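Disaster Relief and Local News, handout 6
M. Kushnir, for the evening section. Revised May 17, 2024, mostly to fix the typos you found and enjoyed finding.

## The relief center notice: small item, large consequences

Reading for this unit is the Salem packet, all of it, including the dull half. The dull half is where the deadlines are.

Last time we covered the storm story: the siren, the damaged roofs, the mayor in a windbreaker. This unit covers what comes after, when the television trucks have gone and somebody still has to tell people where the tarps are. These items run short, sit low on the page, and get clipped and stuck on refrigerators. Your lovely feature on the uprooted oak will not be stuck on anyone's refrigerator.

### 1. What the notice has to contain

- Who is running the center, by its full name on first mention
- Street address, plus the landmark people really use ("across from the old Damberg feed store")
- Opening hours, and the last day
- What a person should bring
- What is given out there and what isn't
- A phone number you have dialed yourself

I repeat the last one every term. In the Salem packet, the first notice sent 2 digits of the phone number the wrong way around, and for most of a week the flood victims of Salem were put through to a muffler shop. The muffler shop, to its credit, started keeping a list.

### 2. "Closing" is a dangerous word

Look at the headline on page 4 of the packet: *Relief Center to Close*. What closed was the supply counter in the church hall. The claims desk, two doors down, stayed open for another month. Attendance at the desk dropped the morning the paper came out, and the desk manager blamed the headline. The editor blamed the public. You may guess where I come down.

Say which service ends. Say which ones go on. If you have room for only one of the two, give the ones that go on, and then go find more room.
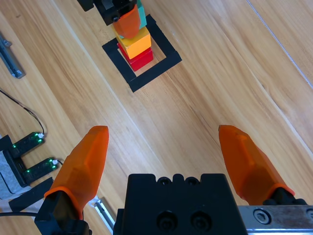
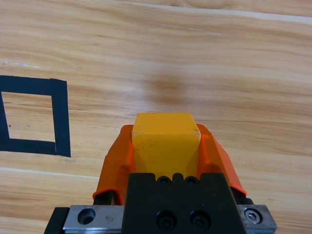
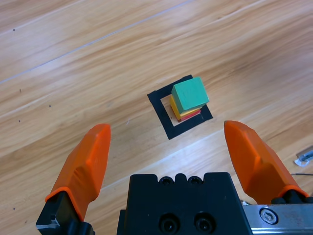
### 3. Numbers, and who gave them to you

The county reported 3744 applications for aid. The relief coalition reported 790 households helped. The Damov paper subtracted one from the other and announced that thousands had been turned away.

Problems, in the order you should catch them:

1. An application is not a household. Several families filed more than once, on the advice of the people at the desk.
2. The county figure covers three towns. The coalition figure covers Salem.
3. "Helped" was never defined. In the coalition's own records it includes anyone who was handed a case of water.

The Damov paper ran a correction in January, on a page shared with the crossword. For discussion: write the sentence they should have printed in the first place. It will be longer and less exciting. Get used to that feeling.

### 4. Sources after a disaster

Official sources are tired and will tell you what the plan says. Church offices, school secretaries and whoever answers the phone at the hardware store will tell you what is happening. You need both kinds, and you need to label them. "A sign outside the church gives Friday as the last day" is a perfectly good sentence, provided you then call the church. Signs get left up. I know of one that advertised a pancake supper well into the following hurricane season.

With people who have lost their homes:

- Ask before you write anything down.
- Don't ask how it felt.
- Leave them your number, on paper. Their charger may be under a tree.
- If they tell you the center turned them away, get the day and the reason they were given, then take both to the center.

### 5. Updating online

Most of you will post through Dodix or something very like it, and will be tempted to edit the old notice quietly. Please don't. Put the new hours at the top, mark the time of the change, and leave a line saying what it said before. People share the first version, and it goes on circulating among cousins long after you have fixed it.

The print edition can't be edited, so for print write the date out. "Tomorrow" has caused more wasted gas than any other word in the packet.

### For next session

Write a relief center notice of no more than 120 words from the fact sheet on the last page of the packet. The fact sheet contains 2 errors, planted by me, and possibly others I planted without meaning to. List every call you would make before publishing, and who you would expect to pick up.

Bring a printed copy. The projector is still what it was.

Questions to Myroslav Kushnir, before class or during the break. After class I am a man trying to catch a bus.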